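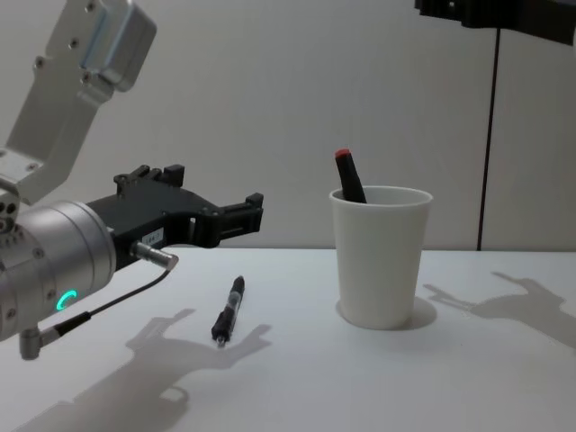
Teal status light on a silver wrist joint, black gripper out front.

Zasley water rates going up, public works yard hours cut

Oct 15, 2021

Water bills in Zasley go up 8 percent with the next billing cycle after the town council voted late to approve the new rate schedule. First increase since the Navarrete Road main was replaced.

The vote came after nearly three hours of public comment, most of it against. Several residents from the Cullura side of town said their pressure has been bad since August and they don't see why they should pay more for less. One speaker brought a jar of tap water and left it on the front table. It stayed there the rest of the meeting.

The town says the money goes to pipe. The oldest lines run under Cullura and the blocks behind the grade school, and 113 breaks have been logged on them since the town started keeping a list. The public works report handed out at the door blames age and shallow depth – frost gets to them every winter. Copies ran out before the meeting started, more are at the clerks window.

What changes:

Base charge goes up 8 percent for homes and small businesses. Usage tiers stay where they are. Customers on the senior rate see no change untill the spring review. Late fees don't kick in until 10 days past the due date, same as now.

A seperate motion to put the increase off a year failed. So did a request to break out Cullura as its own rate district, which the town attorney said would need a change to the charter.

Work on the first stretch of new line is set to start near the Trukau bridge once the ground allows. The contract covers 312 service connections and goes out to bid next month. Expect one lane closed on the bridge approach during the day, no parking on the north side. School buses will be sent around by Navarrete Road. Homes on the work route get a door tag before any shutoff, and the town says outages should run a few hours at most.

Also approved: shorter hours at the public works yard. The gate will now close at 3 p.m. on weekdays. Leaf and brush drop-off moves to the lower lot, use the second entrance. No mattresses, no paint. Yard passes from last year are still good.

Not approved – the dog park lights. Bids came in over budget and the item was sent back for a rebid. Council also put off a decision on the library roof, waiting on a second estimate.

Residents who think they were billed wrong can ask for a meter re-read at no charge, one per year. Forms are at the clerk's window in town hall or in the drop box by the side door. Bring a recent bill.

The new rate sheet will be posted at town hall and mailed with the next bill. Written comments on the spring senior rate review are being taken now, same address.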